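Section 4: Recording your first batch of cloth folds

If you came straight here from the unboxing section, go back and run the joint check first. I skipped it once and recorded half a morning of examples with the left elbow reading wrong, and every one of them went in the trash. Okay! Assuming both arms pass, let's get some data.

The folding task is the one we start everybody on at Skarnthorpe. It's short, it's cheap (a cloth is a cloth), and it shows up bad habits in your driving faster than anything else I know. You'll want 40 good examples before you bother training. The Gruson learner will accept 30, but the policy you get out of it is pretty wobbly.

4.1 Set the table

1. Clear the tabletop and wipe it down. Lint sticks to the fingertips and it will show up in the wrist view.

2. Stick down your tape markers. Small pale strips are fine, you only need to be able to spot them on the head camera. Leave them alone for the whole batch, even if you decide halfway through that you don't like where they are.

3. Open Tatano (the recording program), start a new session, and check that every camera view is live. Drag the windows so you can see the head view and both wrist views together.

4. Put the cloth within easy reach of the left arm and do a couple of practice grabs with recording off. You're after a nice firm hold on one side, with the rest of the cloth free to move, and the right gripper parked well back out of the way.

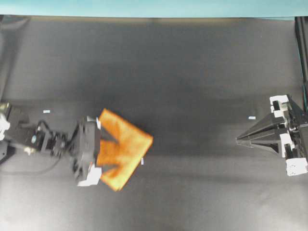
5. Happy with the grab? Send both arms home from the Session menu.

CAUTION: Keep your hands off the table while the arms go home. They take the shortest path and they don't care what's in it. Know where the stop button is before you press Home, please.

4.2 Record an example

1. Lay the cloth down, flat or already folded, depending on which task you picked in Tatano. Don't mix the two in one session (I have, and sorting them out later is miserable).

2. Press the left pedal to start recording. Wait for the beep, then count one beat before you move.

3. Bring the left gripper in from the side and work the fingertip into the edge of the cloth. You can move at a normal pace on the way in, and a little blur on the head camera is no big deal, the learner copes with it fine. Slow down for the contact itself. 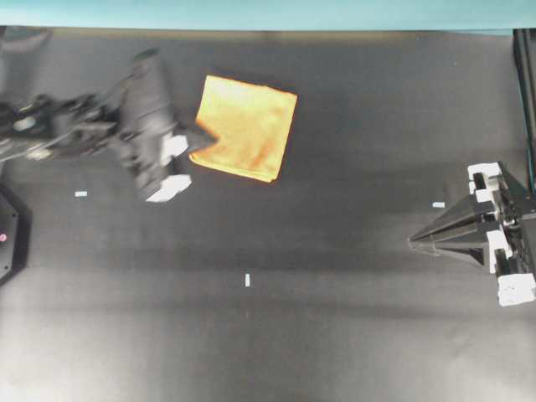 Fig. 4-2. Left gripper at the cloth, right gripper parked.

4. Make the fold, let go, and back the gripper off before you press the pedal again. If you stop recording while you're still touching the cloth, the policy learns to hang on forever. Ask me about version 6.

5. Tag the example Keep, Retry or Toss. Fumbles that you recovered from are Keep! Those are gold. Toss is for dropped frames, bumped cameras and sneezes.

NOTE: Change where the cloth starts a bit each time. Turn it, nudge it, slide it a hand's width. Identical starts make for a very confident policy that can only do one thing.

4.3 Look at the wrist views

After every ten examples or so, pause and scrub through the wrist camera footage. The head view is great for the big picture, but it won't tell you much about what the fingertips are doing. You want the point where the two fingers meet to sit near the middle of the picture, and you want to be able to make out the cloth beyond it. 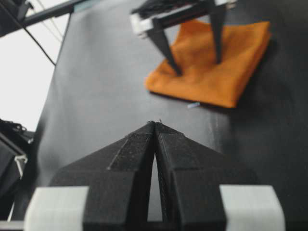 Fig. 4-3. Wrist view with the cloth and the other gripper beyond the fingertips.

The far gripper will usually look soft in this view, and that's okay. If your own fingertips look soft, the lens has probably crept, so go to 4.5 and reset the focus ring.

4.4 Save and send

Export the session, then copy the folder to the Pruitt drive. A full batch takes around 49 minutes to upload on our line, so start it before lunch. This section was last changed on 9th August, and it replaces the June one, which had the pedals backwards. Sorry!

We use cookies to remember your settings and see which pages get read. Accept all | Manage choices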